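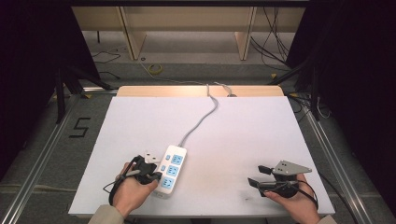 Junaid Lodhi did not believe in the power strip. He had bought it at the hardware store in Pekell, where the clerk had told him it would outlive them both, and he had distrusted it from the parking lot on.

"Three outlets," he said. "Three switches. Why would an outlet need its own switch?"

"So you can turn one off," said his sister.

"I can turn one off now. I pull it out."

Farah went on sorting the mail. The electric bill was on top, 1,446 for a quarter in which they had lived mostly in one room, and Junaid had read it so often that the fold was going soft. According to a man on the Trimimstead radio station, the trouble was small things left plugged in overnight. The man had sounded very sure of himself. He had also been selling power strips.

"He said 80 a year," said Farah. "That's what people save."

"Which people?"

She didn't know which people.

Junaid ran the gray cord off the back of the table and got down on his knees to find the wall socket. The blue on the outlets bothered him too. It was a color for toothbrushes. Their father had wired the whole house in Prernau with brown cord and black tape, and the lights there had flickered every October when the wind came up, and it had never occurred to anyone to blame the colors.

"Dad's place nearly burned down," Farah said, when he mentioned it.

"Nearly."

He got up, dusted his knees and picked up the plug of the desk lamp. He held it over the first outlet. Then he moved it to the second, and back again.

"It's the same electricity in all of them," said Farah.

"So they say."

He pushed it in and pressed the little switch. The lamp came on. He looked at it for a while with his arms folded, then switched it off and on again, 6 times by Farah's count, listening for a click he could object to.

"Well?" she said.

"It's working today," said Junaid, and went to look for the receipt.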